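Puvaver Forums > Kitchen > Cookware and Storage

Topic: Glass lid on a long-handled saucepan: store on, inverted, or separate?

tinned_copper
Posted Wednesday, 7:12 PM
I have a blue enamel-look saucepan, black interior, single long handle, with a round glass lid. The shelf it lives on is 20 inches deep and the clearance to the next shelf is tight. With the lid on the right way up, the knob touches the shelf above. Inverted, the knob sits inside the pan and the height problem goes away, but the steel rim of the lid then bears on the lip of the pan in a different place than it was designed to.

Questions:
1. Does storing the lid inverted damage the coating at the lip?
2. Is there any reason to keep the lid fully separate?
3. Does anyone put a mat under the pan while sorting, or is a bare counter fine?

Lid is tempered glass with a steam vent. Coating is some kind of nonstick; the box is gone.

gasket77
Posted Wednesday, 7:31 PM
Inverted is fine. I have done it for years with a Bakia set. The rim contacts the lip over its full circumference, so the load per unit length is very small. The lid weighs very little compared with what the lip takes when you knock a spoon against it.

What does cause wear is grit between the two. Wipe the lip first.

orbital_sander
Posted Wednesday, 7:48 PM
Disagree with inverted. Two problems.

First, a lid with a rolled steel rim is usually shaped so that the inner step drops inside the pan and centers it. Upside down there is no step. The lid is free to slide sideways until the rim overhangs, and in a cabinet where other things get pushed past it, it will.

Second, the knob screw. If the knob is the type with a bare washer, you now have metal hanging over the nonstick. It normally doesn't reach the bottom, but check the depth before you assume.

Separate storage, on edge, in a rack. A cheap wire rack holds lids at nearly vertical and takes up a few inches of width.

gasket77
Posted Wednesday, 8:02 PM
The washer is on the inside face of the lid. Inverted, the inside face points up. The part that goes down into the pan is the knob.

orbital_sander
Posted Wednesday, 8:05 PM
Correct, I had that backward. The sliding point stands.

lowshelf
Posted Wednesday, 8:40 PM
Which way does the handle go? On a 20 inch shelf I would put it toward the back, with the body of the pan at the front. Handle forward uses the same depth but it catches sleeves, and people pull the pan out by the end of the handle with the lid loose on top. That is how I lost a Matar lid. It landed on its edge on tile and broke into small pieces all over the floor.

tinned_copper
Posted Wednesday, 8:52 PM
Handle is currently forward. I can turn it. Reaching over the body to get the handle seems awkward, though.

lowshelf
Posted Wednesday, 8:58 PM
You don't use the handle to take it off the shelf. Lid off first, then both hands on the body. The pan is cold at that point, so there is no reason to use the handle.

quarter_turn
Posted Wednesday, 9:20 PM
Diagonal is also an option. If the shelf is wide enough, the handle goes toward a rear corner and leaves a triangular gap in front where a lid rack fits. I have three pans in one cabinet that way, handles all going to the same corner.

On the vent: with tempered glass, look at the metal grommet around the steam hole. If it is loose, water collects under it and doesn't dry. Stand the lid on edge after washing, vent near the bottom, and leave it until the water has drained out. Storing a damp lid on a pan in either orientation gives you a musty smell inside the pan. That is a better argument for keeping them apart than the wear argument.

gasket77
Posted Wednesday, 9:33 PM
Or dry it. A towel takes care of everything except the rim channel, and the rim channel is dry by morning.

quarter_turn
Posted Wednesday, 9:41 PM
By morning, in a dry kitchen. Mine is in a basement apartment and it is not dry by morning in November.

matte_black_hob
Posted Wednesday, 10:15 PM
On question 3, which got skipped. Use a mat. The base of a pan picks up burned-on residue that works as an abrasive on a painted or laminate surface, and the steel rim of a glass lid will mark a white counter with a gray line if you slide it. The gray line comes off with a mild cream cleanser.

Mat requirements, in order of importance:
- Larger than the pan plus the lid side by side. If the lid has to sit half off the mat, it rocks.
- Flat. Mats that were shipped rolled need a day under something heavy.
- Does not slide. Textured underside, or a few squares of shelf liner under it.

Material matters less. I used a Vavilard desk mat for a while because it was what I had. No heat, obviously. It is only for sorting and storage, never for a pan off the stove.

Pan in the middle, handle away from you, lid to the right of it on the same mat.
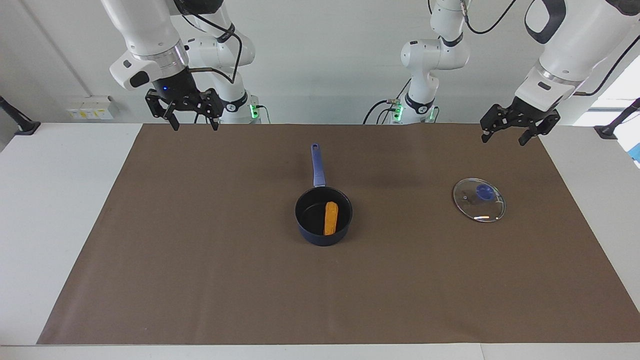 With that layout you can check both pieces before they go away. Run a finger around the lip of the pan for chips, then around the edge of the glass. Tempered glass with a chip at the edge should be replaced. It may hold for a long time or it may let go the next time it is heated, and there is no way to tell which by looking.

orbital_sander
Posted Wednesday, 10:29 PM
Agree on edge chips. I would add scratches on the flat face of the glass, mostly from stacking pans on top of lids. Don't stack anything on an upright lid. The knob takes the whole load at one point.

lowshelf
Posted Wednesday, 10:34 PM
A mat larger than pan plus lid is too much for most counters. I put a folded dish towel under the lid and leave the pan on the bare surface. Works.

matte_black_hob
Posted Wednesday, 10:41 PM
A folded towel isn't flat. The lid tips toward the thin side and the knob makes it roll if you have it upside down. Fold it once at most.

tinned_copper
Posted Wednesday, 11:03 PM
Measured. The knob goes down into the pan with plenty of room above the bottom. Upside down, the lid does slide a little on the lip, as orbital_sander described. A ring of shelf liner cut to the diameter of the lip stops it. The liner came on a 60 inch roll, so there is enough left for the mat corners.

Going with handle to the back, lid inverted, liner ring between. I will leave the lid standing on edge overnight after washing before it goes on.

gasket77
Posted Wednesday, 11:10 PM
The ring is unnecessary but harmless.

orbital_sander
Posted Wednesday, 11:16 PM
The ring is the only reason inverted is acceptable. Replace it when it starts to crumble. The foam type sheds onto the coating.

Views: 524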